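Wer wissen will, wie weit die Maschinen im Haushalt sind, sollte nicht nach Videos von Saltos suchen. Er sollte zusehen, wie eine von ihnen aufräumt. Aufräumen ist die Arbeit, die am meisten Zeit frisst und am schlechtesten bezahlt wird, und sie besteht fast ganz aus Greifen, Tragen und Ablegen. Genau daran entscheidet sich, ob der Haushaltsroboter ein Gerät wird oder eine Messeattraktion bleibt.

Ich bin in dieser Frage Skeptiker, aber kein Spötter. Vor fünf Jahren hätte ich geschrieben, dass wir das nicht mehr erleben. Das schreibe ich heute nicht mehr. Gartenwerkzeug in einen Korb zu räumen, ist inzwischen eine Aufgabe, an der man eine Maschine ernsthaft arbeiten lässt.

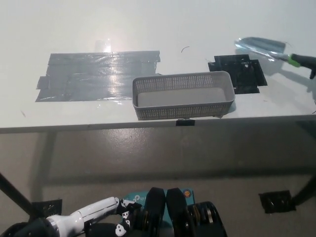
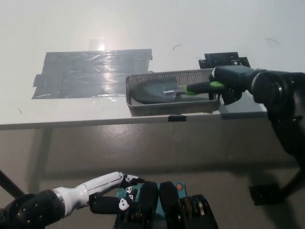 In meinem Schuppen in Ilport liegt das Werkzeug jeden Mai dort, wo ich es im Herbst habe fallen lassen. Meine Nachbarin Viera Kolář hat mir vorgerechnet, dass in Regalen, Eimern und Kisten 114 Teile stecken, und sie hat recht, wenn sie sagt, dass ich davon die Hälfte nicht brauche. Eine Handschaufel mit grünem Ring am Griff, wie sie oben auf dem Tisch liegt, wäre darunter noch der einfachste Fall. Sie ist steif, sie hat einen Griff, der für eine Hand gemacht ist, und der Korb daneben ist flach und oben offen. Bei mir hängt dagegen die Schaufel im Bindedraht, der Draht im Gartenschlauch, und unter dem Schlauch steht ein Sack Erde, der beim Anheben reißt.

Der Unterschied ist größer, als er klingt. Ein Mensch zieht kurz an der Schaufel, spürt den Widerstand und weiß, dass er zuerst den Draht lösen muss. Er denkt darüber nicht nach. Eine Maschine muss merken, dass etwas klemmt, und dann etwas anderes tun als das, was sie gelernt hat. Solange sie dafür jemanden braucht, der danebensteht, spart sie niemandem Arbeit.

Thodoris Moschos, der bei Ovwood das Lager leitet, sieht das milder. Ihm reicht eine Maschine, die eine einzige Sache kann und die nachts tut. Dass sie langsam ist, stört ihn nicht, die Nacht ist lang. Für seine Halle mag das stimmen. Dort stehen die Kisten immer am selben Platz, und wenn nicht, wird der Platz markiert. Eine Wohnung lässt sich so nicht führen. Ich habe zwei Enkel, und nach einem Nachmittag mit ihnen steht bei mir kein Stuhl mehr, wo er am Morgen stand.

Meine Antwort lautet deshalb: in der Halle bald, im Haus noch nicht. Wer heute ein Gerät für die Wohnung verkaufen will, sollte angeben müssen, welche Handgriffe es ohne Aufsicht schafft und wie oft es dabei scheitert. Bei jeder Waschmaschine steht der Verbrauch auf dem Etikett. Bis es so eine Angabe gibt, räume ich den Schuppen selbst auf, vermutlich im Juni.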